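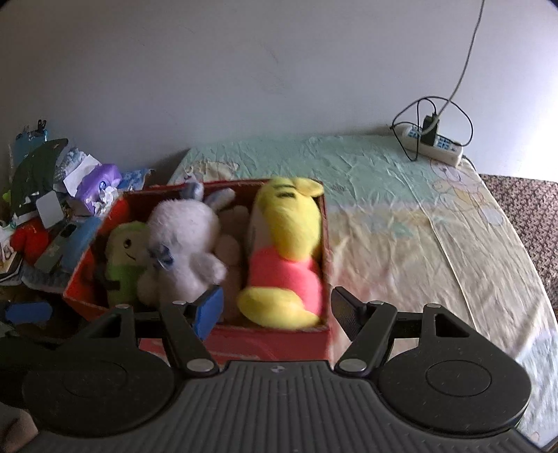 스텟소프 로봇 동아리 애들이 올여름에 인형 정리 로봇을 만든다길래, 저는 처음엔 그냥 웃었어요. 인형을 상자에 넣는 게 뭐가 어렵다고요. 그런데 지난 모임에 따라가서 세 시간쯤 앉아 있다가 생각이 완전히 바뀌었습니다. 어렵더라고요, 진짜로!

팀 이름은 '네코우(Nekow)'이고 멤버는 네 명이에요. 오세이즈 오군레예가 팀장, 에케네 셰후가 프로그램, 라키야 지브린이 기구 설계, 올루미데 오코로가 데이터 정리를 맡고 있습니다. 6월에 '위케 학생 로봇 대회' 생활 부문 예선을 통과했고, 본선은 2018년 8월 19일에 스텟소프 체육관에서 열려요. 과제는 단순합니다. 흩어져 있는 물건 중에서 봉제 인형만 골라 상자에 담고, 다시 꺼내서 지정한 자리에 놓기. 제한 시간 안에 많이 옮길수록 점수가 올라가고, 인형이 아닌 걸 집으면 감점이고요.

이 팀이 택한 방법은 사람이 손에 그리퍼를 쥐고 직접 시범을 보이는 거예요. 집게로 곰돌이 푸도 집어 보고, 귀가 긴 하얀 토끼도 집어 보고, 그걸 하나하나 기록해서 로봇 팔한테 가르치는 거죠. 제가 갔을 때까지 모인 시범이 683개였는데 목표는 1039개래요. 숫자가 왜 그렇게 애매하냐고 물었더니 오세이즈가 "작년 우승팀이 1038개였거든요"라고 하더라고요. 아, 네, 그렇군요.

저도 한 번 잡아 봤습니다. 생각보다 묵직하고, 손잡이를 쥐는 힘 조절이 은근히 까다로워요. 살살 쥐면 인형이 쏙 빠지고, 꽉 쥐면 옆에 있는 녀석까지 같이 딸려 올라와요. 특히 토끼 귀! 귀만 집으면 몸통이 대롱대롱 흔들려서 상자 모서리에 걸리거든요. 라키야 말로는 인형처럼 푹신한 물건은 집을 때마다 모양이 달라져서, 딱딱한 블록으로 연습하던 봄보다 실패가 훨씬 많아졌다고 해요. 그래도 실패한 시범은 따로 모아 둔대요. 올루미데가 그걸 '흑역사 폴더'라고 부르는데, 저한테도 몇 개 보여 줬어요(제 것도 벌써 들어가 있었습니다).

연습 장소를 일부러 바꿔 가며 한다는 것도 재미있었어요. 책상에서만 하면 이불 위에서는 영 못 집는다나요. 무늬 있는 천이 깔려 있거나 옆에 잡동사니가 쌓여 있으면 더 헷갈려 한대요. 에케네는 본선 전까지 장소를 더 늘리고 싶다는데, 부모님들이 거실을 내주실지는 아직 협상 중이라고 합니다.

지도를 맡은 바바툰데 브릭스 선생님은 의외로 말을 아끼는 편이에요. 애들이 막혀서 쳐다보면 "그럼 다시 찍어 볼까?" 하시는 정도? 그래도 부품비 얘기가 나오니까 눈이 반짝하시더라고요. 동네 공구 가게 프리비스(Privis)가 재료비를 최대 3000까지 대 주기로 했대요. 라키야는 벌써 여분 손가락 패드부터 주문 목록 맨 위에 적어 놨습니다.

본선은 누구나 와서 볼 수 있고 입장료는 없어요. 경기가 끝나면 관람객이 그리퍼를 직접 쥐어 보는 시간도 있다니까 아이 있는 집은 같이 오셔도 좋겠어요. 저는 앞자리에 앉을 거예요. 토끼 차례가 제일 떨릴 것 같네요.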